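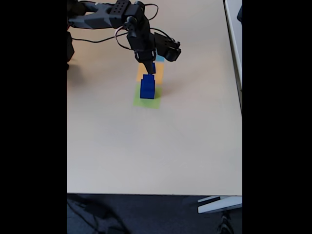 The Trornilach Work Table

A big, plain, pale table for people who make things

I have wanted to sell a table like this for years, and I'm so happy it's finally on the site! The Trornilach is a work table for sewing, cutting patterns, wrapping parcels, jigsaw puzzles, bookbinding, seed sorting, model trains, homework, and whatever else you do that needs a lot of flat space and good light. It's beige all over, it has no drawers, and it stands very still.

It was drawn by Maarja Lukoševičius, who makes quilts and got tired of cutting them out on the floor. She built the first one for her own back room, then a second one for her sister, and when I visited I put both hands on it and leaned as hard as I could and it did not budge. I asked her that same afternoon if we could make more.

The top

The top is birch plywood with a beige linoleum surface, glued down in one piece so there is no seam to catch a needle or a pencil point. Linoleum is lovely to work on. It has a little give under a pen, it's warm under your forearms in winter, and it doesn't bounce the lamp back in your eyes the way a glossy top does. Paper slides on it just enough. Fabric stays put.

The color took ages to settle. We tried a gray (too cold), a cream (showed every crumb) and a green I still secretly love but which made it hard to match thread. The beige is quiet. White fabric shows up on it, black fabric shows up on it, and so does the pin you just dropped.

Edges are sanded round and oiled by hand. The corners have a soft radius, so a long piece of cloth can hang over the side without snagging.

The legs

Solid ash, square, slightly tapered toward the foot. They bolt into steel plates under the top with the wrench we pack in the box. Maxence Hamel turns out all our leg sets in his shop and he's very particular about grain, so the four legs in a set come from the same board wherever he can manage it. You may find his pencil marks on the inside faces. I leave mine on!

Each foot has a screw-in leveler. If your floor slopes (mine does, badly, toward the window) you can take the wobble out in a couple of minutes with your fingers.

Two heights

Sitting height is right for writing, hand sewing and eating lunch over your project. Standing height is right for cutting, ironing small things and packing orders. If you're torn, stand at your kitchen counter and pretend to cut out a shirt. If your back is comfortable there, go for standing. You can also buy the second leg set later and swap them, since the plates are the same.

What you get

One top, with the plates already fitted
Four ash legs in the height you choose
Bolts, washers and a wrench
Four levelers
A small tin of Dunosent oil for the edges
A folded instruction sheet with drawings

Putting it together

Lay the top face down on a blanket. Put each leg against its plate and start all the bolts by hand before you tighten any of them. Go around once with the wrench, loosely, then once more, firmly. Then get a friend and turn the table over together. Please do get the friend — the top is heavy, and dragging it over onto two legs puts a lot of strain on the bolts.

Check the bolts again after the first few weeks. Wood settles into a room, and a quarter turn is usually all they want.

Looking after it

Wipe it with a damp cloth and a drop of dish soap, then dry it. For chalk and wax pencil, a clean white eraser works beautifully. Glue should come off while it's wet if you can catch it. Dried glue can be lifted with the edge of a plastic card, slowly.

Use a mat under rotary cutters and craft knives. Linoleum will forgive a lot, but a sharp blade leaves a line for good. The same goes for hot things: an iron, a teapot or a soldering iron needs something underneath it.

The edges like a thin coat of oil when they start to look pale. Rub it in with an old T-shirt, leave it 10 minutes, and wipe off everything that hasn't soaked in. Spread the rag flat outside to dry afterward, never balled up in the trash, as oily cloth can heat up by itself.

A new top sometimes has a faint yellow cast from being stored in the dark. Leave it in daylight for a few days and it fades away.

Goes well with

The Indo stool, which tucks right under at sitting height and has the same oiled ash.
The Rimkutė lamp, a clamp lamp with a long reach. The table edge is the right thickness for its clamp and I have one at each end of mine.
The Trornilach cutting mat, made to cover half the top so the other half stays free.

Questions we get a lot

Can I screw a vise or a sewing machine clamp to it?
Clamps, yes, with a scrap of wood or cork in between. Screws go in fine from underneath, but keep them shorter than the top is thick. Measure twice!

Can it live in a garage or a shed?
Only if the place stays dry all year. Damp gets into the plywood from the edges.

Do you make it in other sizes?
Just the one for now. Maarja is drawing a narrow one for hallways and I have been nagging her about it.

Can I have the top by itself?
Yes, write to us and we'll sort it out. Several people have put theirs on old school desk frames and they look wonderful.

Ordering

We make 200 tables a year, in small batches. The current batch is ready to send, and orders placed after 12 June 2026 will go out with the next one in August. Delivery is in 2 boxes, one long and one very flat, and the driver will bring them to your front door. If you have stairs, put a note on the order so we can book an extra pair of hands.

Linoleum and edge samples are free. Ask for the beige, and tell us what you're planning to make on it, I love hearing about it.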